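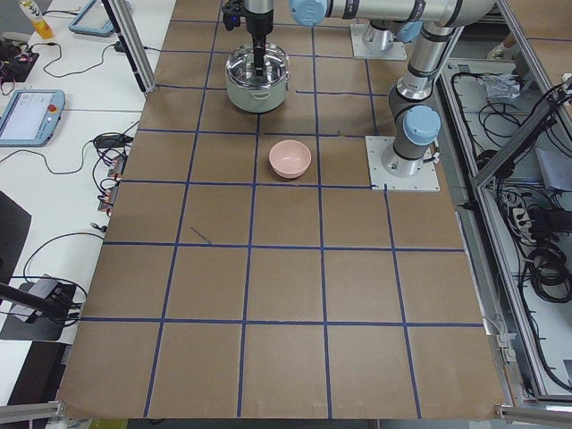 # Avville cell: setup and upkeep notes

August. 5 min read

Avville is the two-arm tabletop cell used for the Redomus kitchenware set. This file covers the table surface, the daily start, and the repairs that come up most. It goes with release 3 of the cell config. Older notes written for the Hemitz table do not apply, as the base plates were in different places.

## Table surface

The top is covered with brown kraft paper and gridded with dark blue tape, five columns by six rows. The grid is a placement aid for whoever sets out the objects. It is not used for calibration, so a tape line that bows a little over a wrinkle can stay.

Replace the paper when:

- a crease is high enough to tip a bowl
- tape has lifted at a crossing
- the paper has torn at a base plate bolt

Scuffs and dark smudges are fine. Sweep off crumbs and bits of tape before each session. Do not cut the old paper with a blade near the cables.

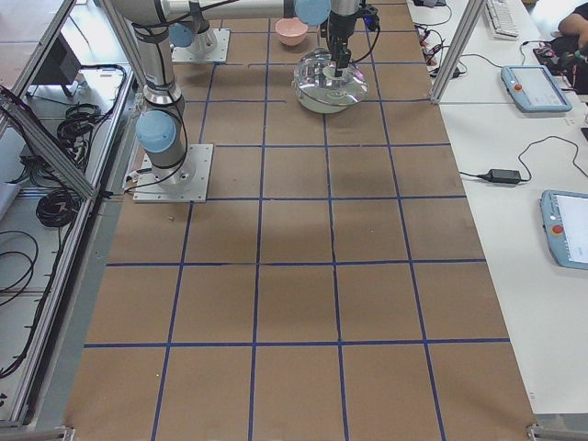
**Kohei Yoshida**
Cell maintenance, Egilsson

## Daily start

1. Check the base plate bolts on both arms by hand. If one turns, stop and torque all of them on that plate.
2. Look along each arm for loose cable. A loop is needed at the joints, but it must not reach the table when the arm folds.
3. Power up the controllers, then wake both teach pendants. Leave them on the side desk with the stop buttons clear.
4. Press and release each emergency stop once. Both arms must drop out.
5. Run `home_all` at low speed, then open and close the gripper with nothing under it.
6. Set out the objects and run one lift from the pot and one from the glass bowl before recording.

If the gripper touches the rim on the way down, redo the tool offset. Do not fix it by moving the bowl. We lost 66 episodes that way and had to pull them from the set.
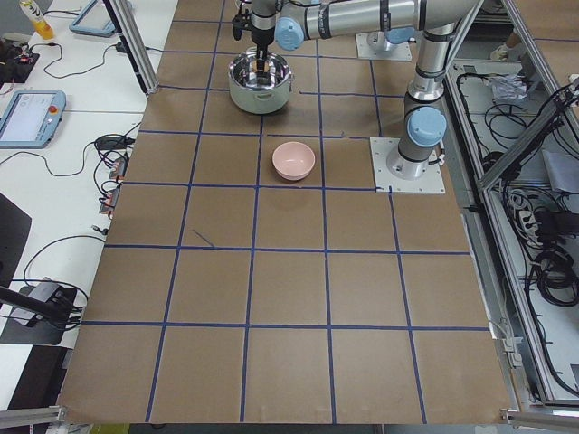 The pot needs more clearance than the bowls because of its side handles. The approach height is set in `objects.yaml` and should be checked again after any change of fingertips.

## Common repairs

**Gripper drops out during a run.** Reseat the connector at the wrist first, then the one at the desk. Error 222 in our log means the link timed out, and it has been the wrist end nearly every time.

**Arm stops short of home.** Usually a cable tie has caught. Cut it and refit it with the arm fully extended.

**Pendant does not wake.** Swap the power adapter before opening anything.

## Data

The current set has 2,064 episodes. Any episode recorded between a fault and the next full daily start is left out.

Contact: Avville cell maintenance, Egilsson | © Egilsson | Back to top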